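Demonstration gathering (robot learning)

Demonstration gathering is the job of recording lots of examples of a task so a learning system can pick up how to do it. I've been at it for a while on the Salodo project, so I'm writing this entry from the bench side (Ratih Harahap handles the theory page, go read hers too!).

How it works

A person guides two arms through a chore, start to finish, and the arm positions and camera views get saved together as one episode. Our cleaning supplies set has 3257 episodes so far, and yes, I've sat through far too many of them. Brushes, sponges, soap bottles, clear plastic bins – all stuff you'd find under a kitchen sink.
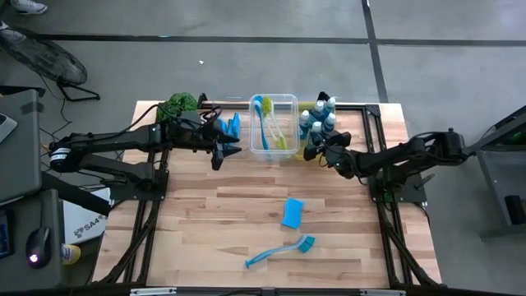
Episodes should be different from each other, and people new to this always underdo it. Move the bin a little, turn a brush the other way, swap which arm goes first. Usman Durrani once recorded 166 episodes in a row with the same starting layout and we ended up keeping 9 of them (he still brings it up before I can).

Camera views

Most setups mix a fixed camera with small ones at the wrists. The fixed one gives you the whole table, and the wrist ones get close to whatever the fingers are near. Clear plastic is a pain in both, because you see straight through it to whatever's behind. 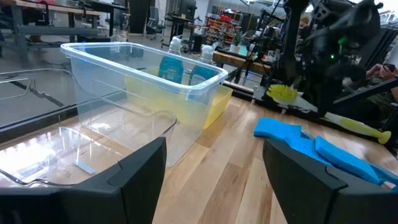 Checking and labeling

After a session somebody watches the recordings and marks each one keep, fix or drop. Amirul Subramaniam does ours in batches of 400, with plenty of coffee. A dropped object doesn't mean a dropped episode, by the way! If the operator picks it up again and finishes, we keep it and tag it "recovery."

See also: Teleoperation; Imitation learning; Basetti labeling format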